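The white table, four months on

Feb 22, 2019

I bought the white table in October, secondhand, from Glória Gouveia, who was moving to a smaller place. I wanted a plain surface against the wall where I could cut fabric and do the bills. It does both jobs fine. What I didn't plan for was how much time I would spend wiping it.

My old table was dark brown and I cleaned it when it got sticky. On this one every crumb shows. Pencil shavings, pepper, bits of thread, whatever comes in on a sleeve. I wipe it after breakfast and by lunch there is something on it again.

I asked on my sewing list what other people use and got a lot of answers. Catarina Rebelo uses dish soap and a damp cloth, nothing else. Salvador Sequeira likes a dry microfiber cloth first, so the grit doesn't get dragged over the finish. I had been going straight in with a wet sponge, and I think that's how I got the fine scratches near the front.

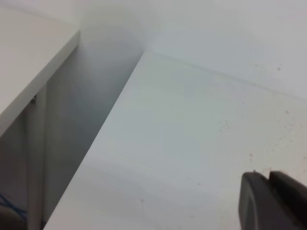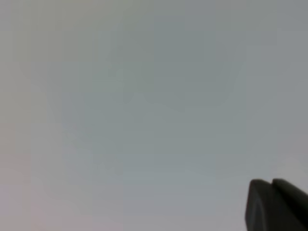
So now I go dry first, then damp, then dry again. It takes a couple of minutes. I start at the wall and pull everything toward me, and I do the line where the table meets the wall with an old toothbrush. Crumbs love that line. I tried pulling the table out an inch so they would fall through to the floor, but then pens fell through too, and I pushed it back.

I also bought a bottle of Multa spray, which smelled nice and left streaks. It's under the sink now. Conceição Cordeiro says a little white vinegar in water takes care of streaks. I haven't tried it yet – I'm not sure what the finish is and I'd like to test it underneath first.

For pencil marks I use a regular white eraser. Ink is harder. There was a blue line from a ballpoint that took three goes with soap before it faded, and I keep a sheet of scrap paper under the bills now.

Next job is the drawer where I keep the cutting tools. Glória is also asking if I want the matching chair.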